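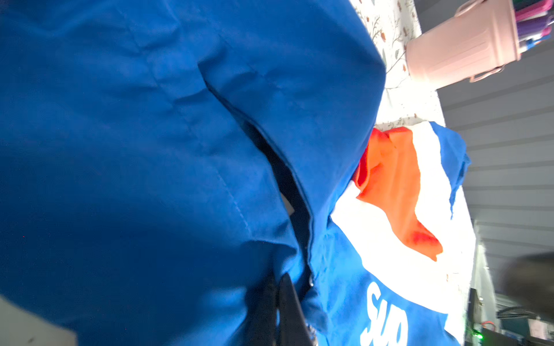 Blue cotton and a printed piece on the sorting table, before folding.

Step 1. Cover the table with a plain or lightly printed cloth and spread the pile until each piece can be picked up on its own.

Step 2. Open out any doubled layers. Find the hem and pull it straight along its full length.

Step 3. Lay printed pieces face down. Fold in thirds so that no crease crosses the lettering.

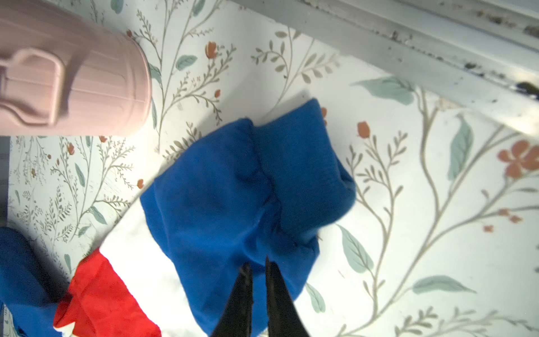 Step 4. Group by color, then by size. Small items go on top of the stack. Limit each stack to 7 pieces.

Step 5. Press flat by hand from the fold outward and move the stack to the shelf.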